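Setting the Small Table
Toy tableware is made to a handful of sizes and a narrow band of colors. How those two things are decided matters more than most buyers think.

By Shalini Gautam
March 29, 2019

A play kitchen sells on its cabinet. The oven door and the faucet go on the front of the box, and the dishes go in a bag at the bottom. After a month of use the order is usually reversed. The cabinet stands against the wall, and the plates, cups and food have traveled to whatever flat surface is nearest.

Domum, the trade showroom in Nutcombe, keeps 3,853 pieces of pretend tableware and food in its reference collection, filed by type and then by size. Hakim Pasaribu has run the collection since it opened. He files plates by outside diameter and mugs by the inside width of the handle, a measurement that most catalogs leave out.

"The handle decides who can use the mug," Pasaribu says. "A child needs room for two fingers. An adult joining in needs room for one. Below that it is a cup with an ornament on it."

Plates raise a different problem. A plate with a flat interior holds a strawberry or a piece of fruit where it is put. A plate with a curved interior sends round food to the middle, and the child spends the meal moving it back. Rims help, provided they are low enough that a small hand can slide food over them. A tray needs a higher rim, as it is meant to be carried.

Color has settled down over the last few years. The primary red, yellow and blue of older sets now belongs mostly to the food, while the dishes have moved to lavender, mint and gray-green. Pankaj Ahuja, who specifies colors for the Bansal range, gives a practical account of the change. Pale dishes photograph evenly and mix across sets. Food has to be recognized at a glance from the far side of a table, and it keeps the stronger color.
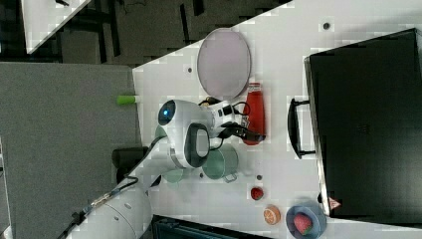
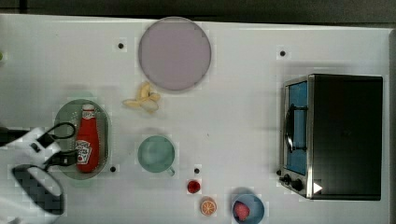

Lavender plate, pale green mug and red bottle on a white tabletop, in two arrangements.

Bottles are the least consistent item in any set. Plates and mugs are sized for a child's hand, and food is sized to the plate, but a condiment bottle is often close to the proportions of the real one. It therefore looks large beside a mug and takes up a good part of any tray it is laid on. Viremell addressed this in its October revision by shortening the body of its bottle and leaving the neck alone. Wen-hsiung Tsao, who drew the new version, kept the taper for grip. A straight-sided bottle of the same width was harder for young children to lift from a lying position.

Cut fruit follows its own rules. The exposed face of a half orange has to show its segments clearly, and molded relief lasts longer than print. Strawberries depend on the seeds. Without them a red cone can be read as a pepper, and in mixed sets it often is.

Buyers assembling a set from separate ranges should start with the largest plate and work down. Pasaribu suggests no more than 2 plate sizes and one size of mug. Bowls can be smaller than seems sensible, because a single piece of fruit is the usual serving. For a nursery group, Domum's standard list runs to 24 pieces, or 30 with condiments and trays.

Storage deserves the same attention. Mugs with protruding handles do not nest and should be hung or stood in one layer. Flat plates stack well. Food goes in an open bin, shallow enough that the bottom is visible through the top layer.

Surface is the last consideration. A plain white table gives pale dishes little contrast, and a mint mug on white is easier to find by its handle than by its outline. Vikas Tyagi, who fits out playrooms for Domum's clients, specifies a mid-gray or wood-tone top where the dishes are pastel. Where the table is already white, he leaves it and orders the food in the stronger reds.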